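Ticket 345: Shared calendar entries shifted by one hour after import

Status: Closed, workaround in place
Product: Nitar desktop client, Fako sync service
Site: Ralside
Opened by: Svatopluk Brabec
Opened: 18th February

Reported problem

Entries in the shared room calendar show one hour later than they were entered. The fault affects entries brought over from the old Preda system. Entries typed straight into Nitar are correct. All-day entries are correct in the month view but spill over into the following day in the week view.

Steps to reproduce

Open the shared calendar in Nitar. Pick any repeating meeting that came from Preda. Compare the start time with the printed Preda schedule. The Nitar time is one hour late. Open the same entry in the Fako web page and the time is correct.

Initial checks

Clock on the server: correct, in step with the time source.
Clock on the affected desktops: correct.
Time zone on the server: London.
Time zone on the affected desktops: London.
Time zone in the user profile: London on all but two, which were blank. Setting these made no difference.

Restarting the client did not help. Clearing the local cache brought the correct times back for a few minutes, until the next sync, when the wrong times returned. This points at the data coming down and away from the client's own display settings, though the Fako web page reads the same data and shows it properly.

First attempt

I exported one calendar from Preda again, with the "use local time" box ticked, and loaded it into a test account. The entries were still an hour out. I then exported it with the box clear. Same result. The two files were compared line by line and are identical, so the box does nothing in this version of the export tool. This has been reported separately.

Second attempt

I opened the export file in a text editor. Each entry has a start time and a zone name. The zone name is not one of the standard ones. Preda writes its own, "Office 2", and puts the rules for it in a block at the top of the file. The block gives a winter offset of zero and a summer offset of one hour, which is right. The change dates are where it goes wrong. The rule for the return to winter time has no month in it, only a day and an hour.

Fako appears to ignore the block and match the zone by its offset. Nitar reads the block, fails to find a month for the autumn change, and stays on summer time all year. That accounts for the difference between the two. It also fits with the all-day entries, which Preda stores as midnight to midnight. Moved on by an hour, they finish at one in the morning on the next day.
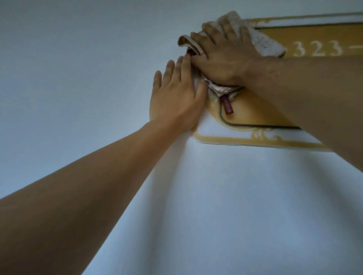 Room names were the second part of the ticket. Preda held each room as free text, so one room could be down under several spellings, and the import made a separate room for every one of them. Bookings under one spelling did not block bookings under another, and two meetings were put in the same place at the same time as a result. The name in the calendar should now match the name people use when they get to the door. Some of the old records had a note of the sign in the name field as well, such as "yellow plaque, white border, round ends", and the import treated those as rooms too. All of that text has been moved to the notes field, where it can be searched but does not create a booking target.

Nine duplicate rooms were merged. The merge tool keeps the bookings of the room picked first and asks about clashes one at a time. Clashes were passed to the meeting owners and were not settled by support.

Fix applied

1. Stopped the Fako sync for the shared calendar.
2. Took a backup of the calendar as it stood.
3. Replaced "Office 2" with the standard London zone throughout the export file and removed the block at the top.
4. Deleted the imported entries from Nitar. Entries made by hand since the move were kept.
5. Loaded the corrected file.
6. Started the sync again and left it to run overnight.

Step 4 needs care. The filter "created by import" also picks up entries that were imported and later edited by a user. These were listed first and the edits put back by hand afterwards.

Result

Timed entries agree in Nitar and Fako. All-day entries no longer spill over in the week view. One repeating meeting was still wrong – its owner had already moved it back an hour by hand before the fix, so the reload made a second copy. The spare copy has been deleted.

Still open

The change to summer time in March will be the first real test of the corrected zone. Please check one meeting before the change and the same meeting after it, in both Nitar and Fako, and add the times to this ticket. Reopen if they differ.

Phones that were set up under Preda may hold the old zone in a local copy. Removing the account and adding it again clears this. Syncing alone does not.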